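4.2 쿠션 정리 과제와 시연 데이터 구성

앞 절의 상자 적재 과제에서 두 정책의 차이가 거의 드러나지 않았으므로, 변별력을 기대하며 부드러운 물체로 넘어갔다. 기대는 지나치게 충족되었다. 쿠션은 강체 가정에 기대어 살아온 모든 모듈의 약점을 하루 만에 찾아냈다. 과제 자체는 단순하다. 양팔 로봇이 소파 주변의 쿠션을 잡아 좌석 위로 옮기고 등받이에 기대어 세운다. 사람이라면 전화를 받으면서도 할 수 있는 일이고, 바로 그 점 때문에 심사자에게 난이도를 설득하기가 어렵다.

시연은 Istero 원격조작 인터페이스로 수집하였으며, 품질 검사를 통과한 440개를 학습에 사용하였다. 초기 배치는 쿠션이 바닥에 놓인 경우와 소파 앞면에 기대어 있는 경우를 모두 포함한다. 그림 3은 두 경우가 함께 나타나는 배치이다. 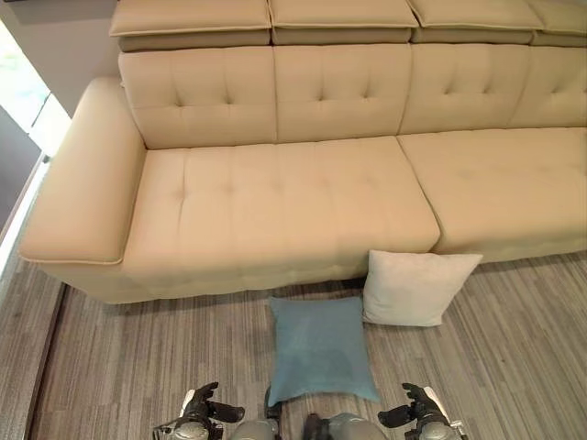 그림 3. 쿠션 정리 과제의 한 배치. 머리 카메라 시점. 청록빛 쿠션은 양손 사이의 카펫 위에, 흰빛 쿠션은 소파 앞면에 기대어 있다.

비교 대상은 두 가지이다. 기준 정책 Brokemar는 머리 카메라 영상과 관절 상태만을 입력으로 받아 일정 길이의 행동 묶음을 출력한다. 제안하는 Cellik은 여기에 손목 영상을 더하고, 매 시점마다 접촉 여부에 대한 확률을 함께 추정하여 행동 묶음의 길이를 조절한다. 접촉이 불확실하면 짧게 끊어 자주 다시 보고, 확실하면 길게 실행한다. 발상이 소박하다는 지적은 내부 세미나에서 이미 충분히 받았다.

성공 판정은 Chaudhry 기준을 따른다. 쿠션의 아랫변이 좌석에 닿고, 윗부분이 등받이에 지지되며, 로봇이 손을 뗀 뒤에도 자세가 유지되어야 한다. 마지막 조건을 넣기 전에는 두 정책 모두 성적이 훌륭하였다. 손을 떼지 않고 쿠션을 영원히 붙들고 있는 전략이 만점을 받았기 때문이다.

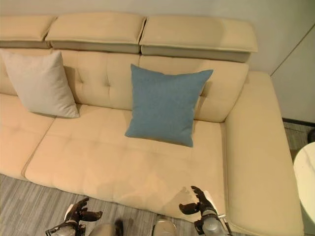
판정에서 애매한 것은 쿠션의 위치보다 각도였다. 등받이 두 칸의 경계에 걸친 쿠션을 감점할 것인지를 두고 저자들 사이에 이견이 있었으나, 실제 거실에서 이를 문제 삼는 사람을 찾지 못하여 허용하였다. 좌우 기울기 역시 쿠션이 스스로 서 있는 한 점수에 반영하지 않았다. 판정자 2명이 독립적으로 영상을 검토하였고, 의견이 갈린 시행은 함께 다시 보았다. 월요일 오전의 판정이 유독 엄격했다는 점은 기록해 둔다.

4.3 손목 시점의 기여

손목 카메라를 추가하면 성능이 오른다는 주장은 흔하지만, 무엇이 보이기에 오르는지는 대개 독자의 상상에 맡겨진다. 우리는 먼저 머리 카메라만으로 접촉을 추정해 보았다. 손가락이 천에 닿는 지점은 손등에 가려지는 일이 잦았고, 추정기는 그때마다 근거 없는 자신감을 보였다. 손목 영상을 추가한 뒤에는 접촉 직전의 과도한 하강이 줄었으며, 전체 행동 묶음의 길이는 학습 중 3단계로 나누어 조절하였다.

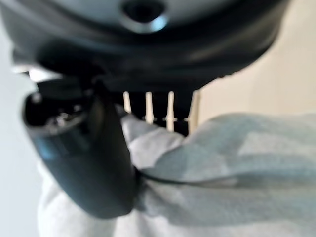

접촉 추정기의 입력 해상도를 낮추어도 성능이 크게 떨어지지 않은 것은 예상 밖의 결과였다. 원인을 찾으려고 원본 영상을 열어 본 뒤에는 의문이 상당 부분 풀렸다. 가까운 손가락과 화면 위쪽의 어두운 물체는 애초에 초점이 심하게 나가 있어, 해상도를 낮춘다고 더 잃을 것이 별로 없다. 그 와중에도 손가락 끝이 푸른 회색 천을 누르는 위치와 천의 굵은 주름은 알아볼 수 있다. 추정기에 필요한 단서는 이 정도의 거친 형태로 충분했던 것으로 보인다. 다만 이 해석은 한 종류의 손과 한 종류의 카메라 장착 위치에서 얻은 것이며, 선명한 영상을 주었을 때 더 나아질 가능성을 배제하지는 않는다.

실패 사례는 파지보다 놓기 단계에 몰려 있었다. Cellik은 접촉이 끊기는 순간을 비교적 잘 추정하였으나, 손을 빼는 경로까지 배우지는 못하여 물러나던 손가락이 쿠션 모서리를 다시 건드리곤 하였다. Brokemar도 같은 실수를 하였지만 놓기 단계에 도달하는 시행 자체가 적어 눈에 덜 띄었다. 단계별 성공률을 따로 보고하는 것은 이 때문이며, 후퇴 경로를 별도의 보조 목표로 학습시킨 변형은 다음 절에서 다룬다.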